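December 2019

Glue tests again, Urkwood bench. Set 3 of the hide glue batches. Monday so the heating only came on at nine and the room was cold, glue gelling before I could get the joints closed. Lost the first pair outright. Warmed the rest of the wood on the radiator, much better, should of done that from the start.

Mix as before, 100 g dry to two parts water, soaked overnight. Used the Metwally granules this time, not the Flarkosach. Metwally smells worse but melts cleaner, no lumps at the bottom of the pot. Flarkosach always leaves a skin.

Joints: plain lap, beech on beech, faces sanded at 100 on one half and planed on the other. Clamped and left till after lunch, then moved to the shelf by the window. Not touching them till Thursday. Labels are in pencil, the marker bled last time and we couldn't tell A from B.
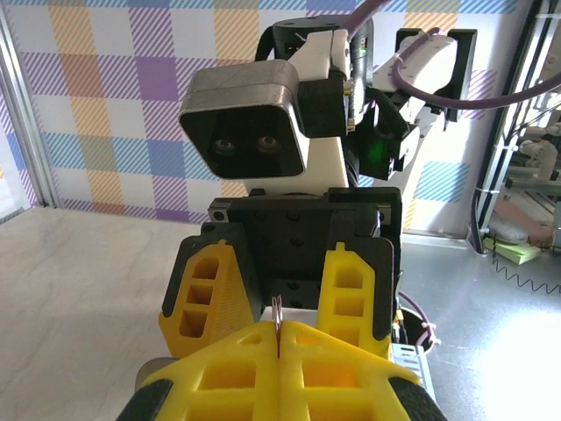 Two pairs of yellow fingers, one facing the other.

Squeeze-out on the planed ones was thin and even. Sanded ones took more glue, maybe too much. Wiped with warm water and a rag, one corner has gone fuzzy where I rubbed too hard. Note to self - scrape when rubbery, don't wipe.

Hannelore Mayrhofer rang re the chair from the Mever job. She wants the back rail reversible so no PVA anywhere near it. Fine by me. Told her March at the earliest, she wasn't thrilled. Need to check wether the old joints are hide or something later, drop of hot water on a hidden bit should tell.

To do
- thermometer for the pot, the old one reads low
- more beech offcuts, same board if poss
- try 2 hours' soak against overnight
- 400 grit for the pull test faces? ask first
- lid for the pot, foil is useless

Comments

tam_b: Overnight every time for me. Short soak gave me grainy glue.

Orla: is the fuzzy corner one of the planed ones? If so leave it out of the averages

Pip: foil lid worked ok for us but you have to fold it right over the rim

Contact | Copyright Urkwood workshop notes | Back to top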